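Allia / Student Work / Project Reports / Comparison of Two Hand-Held Grippers

We use cookies to remember your settings and to count visits. Accept / Manage choices

Comparison of two hand-held grippers for recording pick and place tasks

1. Purpose of the project

In this project we compared two hand-held grippers, which we call Perrin and Lido. Both have two black plastic fingers with a soft pad on the inner side, and both carry one camera looking forward over the fingers. The aim was to find out which of them gives more usable recordings when a student with little practice works with it. A second question came up during the work, namely how much the condition of the pads matters for the result. The project started in October and this report was finished on 2021-01-31.

2. Method

We recorded 360 grasps in total, half with each gripper. The objects were chosen so that they are different in weight and surface: a plastic bottle cap, a small glass, a sponge, a metal spoon and others, 16 objects altogether. Every object was placed on the table, picked up, moved to a marked point and put down. A grasp was counted as good if the object did not slip and if both fingertips stayed visible to the camera the whole time.

The recordings were sorted with the program Grurnero, which was already installed on the laboratory computer. It allows to mark each grasp by hand with a short note. We wrote notes such as "slip", "turned in the fingers" or "tip hidden".

3. Condition of the pads

The pads were not in our plan at the beginning. We looked at them only after the light objects began to turn between the fingers. For the inspection the fingers were opened over the table top, so that the edges of the pads could be seen well against the light wood.

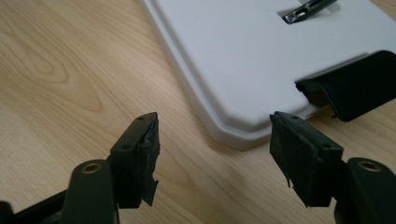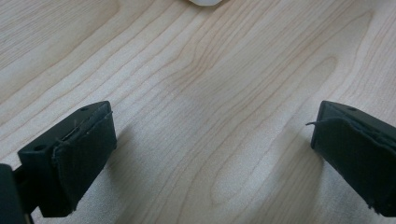
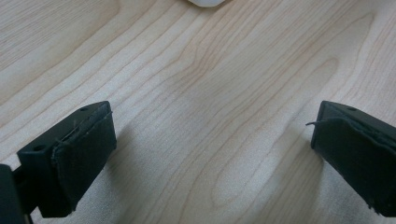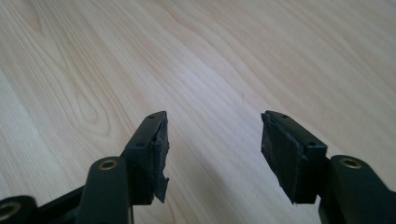

Figure 1. Open fingers over the table top, with wear at the edges of the pads.

In the first picture the damage is the clearest, because both pads are torn on the side which faces the gap. In the second and the third picture the wear is smaller, but a loose thread comes out at the upper corner of the right pad. Such a thread is easy to overlook during the work. We did not measure the thickness of the pads, and we regret this now.

4. Results

With Perrin we had fewer slips with smooth objects. The small glass was the most difficult for both grippers, and with Lido it slipped 7 times. On the other hand, Lido is lighter in the hand and the wrist becomes less tired after a long series. The sponge gave no trouble at all.

The note "tip hidden" appeared mostly with large objects. It depends more on how the person holds the gripper than on the gripper itself. When we held the handle a little more upright, the note became rare.

5. Problems and next steps

The two grippers were not used equally long before our project, so their pads were not in equal condition at the start. For this reason the comparison of slips must be read with care. We would like to repeat the smooth objects with new pads on both grippers, cut from the same sheet and fixed with the same glue.

It would also be useful to check the pads before each series and to write the date of each change in a list. We have prepared such a list and left it in the drawer with the spare screws.

Filed under: Student projects, Grippers, Laboratory reports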